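Tallow 2
Grasp timeline and sync software for hand-held grippers

If you collect demonstrations with hand-held grippers, you know the afternoon that goes into lining everything up afterward. Tallow does the lining up while you record. Plug in the grippers, hit start, and you get one timeline with video, finger opening and wrist pose already sitting on the same clock (we still get a kick out of watching it scroll).

Version 2 came out in July 2024 and it's the biggest rewrite we've done. Cheng-en Yip rebuilt the pose tracker from scratch, and it now picks a marker back up after a hand passes in front of it without losing the session. Ruby-Lee Hapeta did the new editor, and oh, the scrubbing is fast!

What you get

Live tracking of two grippers at once, each in its own color on the timeline
Marker-based pose, with a fallback to visual odometry when the marker drops out
Finger opening measured at 30 frames per second
Automatic trimming of dead time at the start and end of a take
Export to the Madimel planner or to plain CSV

Two operators, one object

Handovers were the thing people kept asking us for. When two grippers close in on the same bottle, each one blocks part of the other's view, and the old tracker would swap their labels. Tallow 2 keeps a shared map of the workspace, so both paths stay separate right through the pass. Augustina Kyei tested it on 91 handover takes at our Wosmont office and sent back 11 with label swaps, all of which went into the regression set. Keep them coming, Augustina.

Set the object height before the first take. The planner uses it to guess which gripper should let go first, and you can override the guess on any clip with the L key.

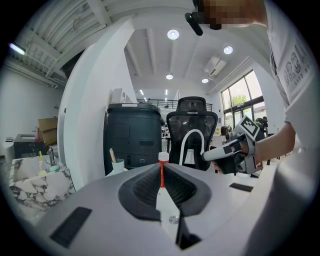 System requirements

Linux, 64-bit, with 16 GB of memory. A graphics card helps with odometry but live marker tracking runs fine without one. Calibration sheets print on ordinary letter paper. Questions about licenses for teaching labs go to Kwadwo Atinga.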